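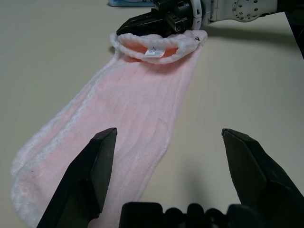 In defence of the single sock

Sun 11 October

My sister thinks I have a problem, and she may be right, but I'm going to argue the case anyway. I don't throw away odd socks. I've got a shoebox of them on top of the wardrobe and every now and then I tip it out on the bed and have a good look through, a bit like other people go through old postcards.

What set me off this week was a piece in our local newsletter by Tomos Lloyd, who reckons any sock without a partner should be out of the house within 15 days. Fifteen days! I've had library books overdue longer than that. His argument is that a drawer full of singles makes you late and grumpy in the mornings, and I'll give him that one, it does. But then keep them somewhere else. You don't have to chuck them.

Fluffy socks are the ones I feel strongest about. A plain black work sock, fine, I can't pretend to love it. But a proper pink fuzzy one, all soft and plush with a thick white rim round the top and the little care label tucked inside the opening, is a different thing altogether. You don't wear that to go anywhere. You wear it on the sofa in the evening with a cup of tea and your feet under you, and who on earth is checking whether the other foot matches? I've worn one pink and one grey since August and my feet are just as warm.

And while I'm on the subject of labels – why does nobody read them? Mirjam Stevens, who I used to share a flat with in Herville, boiled everything. She'd put bed socks in with the towels and then wonder why they came out like felt. The symbols are tiny, I know, and half the time I have to take the thing to the window. Still, they're there. Cool wash, inside out, and keep them well away from anything with a zip. I won't be moved on the tumble dryer either. Drape them over the airer and leave them alone.

Then there's folding. I was brought up to ball socks, one cuff turned back over the pair, and I've stopped doing it with the thick ones because it pulls the tops out of shape. Now I lay each one out flat on the table, smooth it down from the cuff to the toe, and fold it in half. Aled Jarman next door saw me at it through the kitchen window and has brought it up twice. Well, his ankles are always showing, so I'm not taking advice from that direction.

I did have a clear-out in the spring, if anyone's asking. Some had gone at the heel and some had never been nice to begin with (a scratchy pair from Trolside market, you know who gave me those). They went for dusters, and a fluffy sock over your hand is the best thing I've found for blinds and skirting boards. So even the sad ones get another go.

If Tomos wants a tidy drawer he can have one. I'm keeping the shoebox, and if you've got a single pink one going spare, drop it round. I'm in most afternoons.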